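Section 3. Planning the purchase

Please read this section before you ask for a quotation for the Rustad two-arm station. The budget form from Pudomska has one line for each item below.

1. Write down the objects the hands must hold. Include soft ones, such as bags and tissue packets. They need more trial time than hard ones.

2. Choose the table. A plain white top is enough for most work. Leave free space for the arms and also for the cables, which can lie on the table.

3. Decide how many cameras you need. Wrist cameras are ordered separately from the head camera.

4. Reserve money for spare fingertips. Order 200 with the first delivery - a later small order costs more per piece.

5. Send the form to Young-sook Cha at Naltisance before December.

NOTE: Part number 757 is the cable set only. It does not include the wrist camera.

CAUTION: Do not sign for the table until the floor is measured. The table and both arms need to fit with a free way to walk behind. 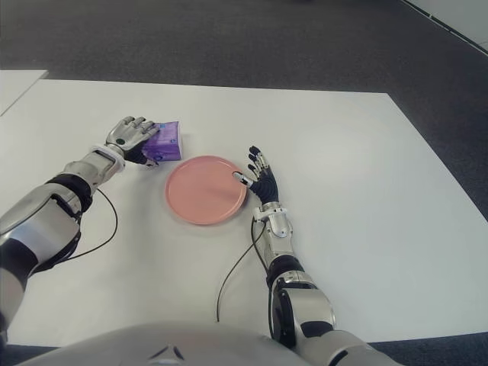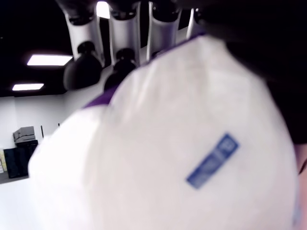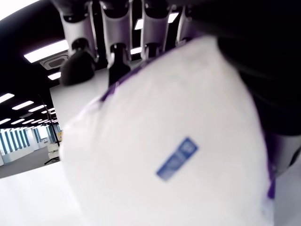 Fig. 3. Handling of soft objects: tissue packet on the table (first), white bag with purple trim (second and third).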